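# Budgeting for a remote-operated excavator: road clearing after ashfall

Work through these steps before you ask a dealer for a quote. They assume you already own a tracked excavator and want a remote-control retrofit kit, with automated blade and bucket control as an option.

1. **Measure the job.** List the road you have to keep open, in meters. Our Pangaribuan section is 2566 m, and we planned on clearing 800 m per shift.
2. **Separate the kit from the install.** Ask for two prices. Ultell and Skonosia both quote the kit alone unless you say otherwise.
3. **Budget for dust.** Cab filters, sealed connectors and lens covers go on their own line. Order enough for 20 shifts.
4. **Check the radio path.** Trees and buildings close to the road shorten the usable range. Walk the route with a test transmitter before you pick an antenna.
5. **Price the operator station.** A screen, a seat and backup power are rarely in the base package.

Plan for the whole street as well as the machine. With ash over the pavement, lane lines are patchy, so any guidance that depends on reading paint needs a second source – satellite positioning or surveyed markers. Walls and railings along the road should go on the site map as no-swing zones.
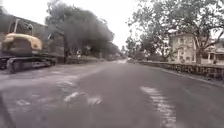

Yusri Lumbantobing wrote to say that step 3 is too low for fine ash, and that his crew went through filters twice as fast as planned. He would put the extra money there and leave automated bucket control for the second year.

If your budget is tight, that order works. Buy in two stages:

- **Stage one:** remote kit, install, operator station, filters
- **Stage two:** automated control, second antenna, spare receiver

Get the stage two price in writing now – Brosska held ours until December.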